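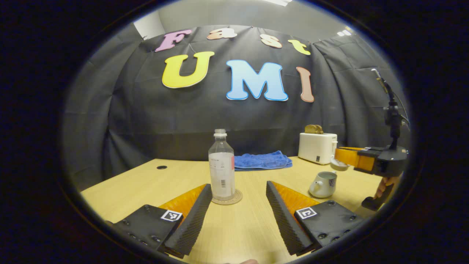 Breakfast table, what looks like the teapot lid in the second gripper on the right, toaster at the back.

21 September 2018

Long day at the table, good day though! Jui-lin and I traded off on the handheld grippers all morning and she is way smoother than me with small stuff (I still squeeze too hard, my forearm is telling me all about it). Target for the Hoani set is 441 runs and we got through 80 before lunch, so Monday will be busy.

Chi-keung came by from the canteen side and we ended up talking for 20 minutes. His people set up the breakfast trays at Gondesberg, and they've heard the arms are coming in April. He wasn't mad, more curious – who refills, who wipes up, who gets called when it stops? I wrote all three down and didn't have a great answer for the last one.

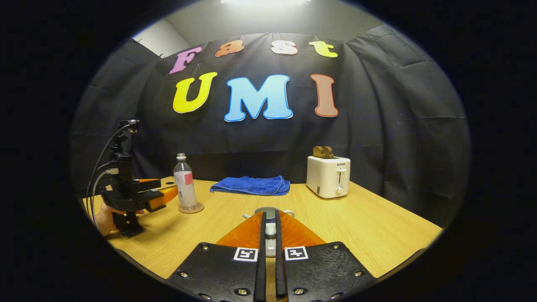

What I did tell him is that the early shift would go from laying out trays to checking them, and he said checking is harder on the eyes and they'd want to rotate. Fair point, and I'd never have thought of it sitting over here. Lourenço wants two of the canteen crew to come and do runs with us, which I love, they handle this stuff all day and we just don't.

To do: ask Siu-ming if we can pay them for the hours. Put the towel folds in their own folder, mine are a mess. Send Chi-keung the shift sketch before he has to ask for it again.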